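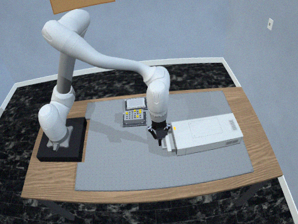
Notes by Lærke Lauritsen, with corrections from Sreekumar Bhat
Automation for the Wet Lab, Unit 6: Learning a long task from simulated demonstrations

Before you read

You will need the notes from Unit 5 (inverse kinematics, grasp frames) and your own copy of the Utholm scene files. If the scene won't load, check the version first and then ask Jae-in Jeon, who keeps the build going and is quick to answer in the mornings.

This is my favourite unit of the course, so forgive the length. We take one ordinary bench job - getting tubes into a machine, in the right rack, with the drawer in the right state - and ask how a robot arm could learn to do it from demonstrations made entirely in simulation. The job sounds dull. It is a lovely problem!

6.1 The bench and the task

The Utholm scene is small. There is a table, a grey mat, one arm with a gripper, a white machine with a drawer in its left end, and places for racks on the mat beside it. Tubes are drawn with coloured caps so that a person looking at a render can tell the groups apart at once. Please remember that the colour is for us. The policy in the first half of this unit is given poses as plain numbers and never gets to see yellow or green at all.

We write the full task as a chain of sub-tasks:

open the drawer
move a rack into it, or out of it
move single tubes between racks where the recipe asks for it
close the drawer
return the arm to its rest pose

Each sub-task has a start condition and an end condition. Write these down before you write any code. When Nanna Bundgaard and I first built this exercise we skipped that step for "close the drawer", and spent a long week with a policy that was very pleased with itself for leaving the drawer a thumb's width open. Our end condition only asked whether the drawer had moved inwards. It had!

A good end condition is one you can test from the state alone, with no memory of how you got there. "The drawer joint is within tolerance of its closed value, and the gripper is clear of the handle" is fine. "The robot has pushed the drawer" is no good, as you would need the history to check it.

6.2 Where the demonstrations come from

Collecting demonstrations by hand is slow, and people get tired and sloppy. The method we follow here, which we call Dovby in the course code, starts from a very small set of human demonstrations and makes many more out of them.

It works like this. Every human demonstration is cut at the sub-task boundaries. Each piece is then stored relative to the object that matters in that piece: the handle when opening the drawer, the rack when gripping the rack, the single hole when placing a tube. To make a new demonstration we shuffle the scene a little, look up where the object now is, and replay the stored piece in the object's own frame. The gaps between pieces are filled by a motion planner. The new run is kept only if every end condition passes.

That last sentence is doing a great deal of work. A generated run costs us nothing but computer time, so we can afford to be strict and throw away anything doubtful.

In symbols, if T_obj is the object pose in the human run and T_new its pose in the shuffled scene, a gripper pose G in the old run becomes

G_new = T_new * inverse(T_obj) * G

Work through this on paper once with a pure rotation of the object. Most mistakes in the homework come from multiplying in the wrong order, and the arm then swings off in a direction that makes the whole room laugh.

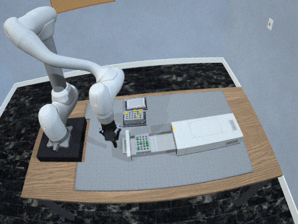 Course Handouts, Vol. 3, No. 6

6.3 Why the drawer is the hard part

With the drawer open, the arm has a new obstacle to work around: a tall front panel with a handle on it, and a shallow tray with low sides behind it. The gripper has to come down from above to reach a rack in the tray, and the way back up must clear the panel too.

There is also the matter of contact. Pulling a drawer is a constrained motion. The handle can only travel along one line, so any sideways error in the gripper turns into force instead of movement. In free space a small error is harmless. On the handle it builds up until the fingers slip or the solver complains. We deal with this in two ways:

lower the stiffness of the controller across the direction of travel
add small random offsets to the grasp point during generation, so that the policy meets slightly bad grasps and learns what to do next

The second one surprised me. I had expected the noise to spoil the data, and it made the trained policy much calmer around the handle.

6.4 What we found

We began with 80 human demonstrations, recorded by Xóchitl Zamudio and Sreekumar over several long afternoons in January. From these Dovby generated 1,000 accepted runs. We then trained two policies with the same network and the same settings, one on the human runs alone and one on the generated set, and tested each of them on 300 fresh scenes.

The policy trained on human runs finished the whole chain in 182 of those scenes. The generated set did clearly better, and you will work out by how much in the homework, so I won't spoil it. Look closely at where the failures sit. For the human-only policy they are spread across the chain. For the other they bunch up at one sub-task, and I'd love you to find it on your own before the seminar.

A word of warning about reading too much into this. Both policies were tested in the same simulator that made the data. Friction, joint play and sensor delay are all kinder there than on a bench. Nothing in these figures tells you how the policy would do on real equipment, and we will spend the whole of Unit 8 on that gap.

6.5 Choosing the camera views

In the second half of the unit we take away the poses and give the policy images. Now the viewpoint matters enormously. A view from high up shows the racks and their rows of holes nicely, but gives little help in judging the height of the fingertips. A low view shows the fingers and the top edge of the machine against the wall, and is poor at telling one hole in a rack from another. The Bilyk loader lets you switch views on and off with one line in the settings file, so try each alone before you try them together.

Do look at your renders by eye as well. I mean really look, a good long stretch of them, at full size. Very often the arm covers the one thing the policy needs at the moment it needs it, and no training curve will tell you so.
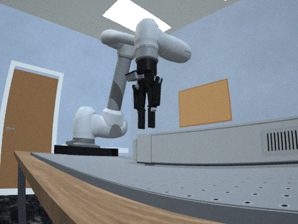

6.6 Homework

1. Write start and end conditions for all five sub-tasks. Each must be testable from the state alone.

2. Take one human run and replay its rack-grasping piece with the rack turned by a quarter turn. Plot the gripper path before and after. Does the new path pass through the machine? If so, what would you change?

3. Using the log files, make a table of failures by sub-task for both policies. Write a short paragraph on the difference.

4. Train the image policy with the high view only, then with the low view only. Describe one failure from each that the other view might have prevented.

5. (Optional, and great fun.) Change the order of the chain so that the arm closes the drawer between racks. Which end conditions break?

Hand in through the Drerach page as a single file. Jae-in will run your code for question 2, so please leave the random seed as you found it.

Further reading is listed at the end of the Unit 5 notes. Start with the section on object frames, and bring your paper working for the rotation exercise to the seminar.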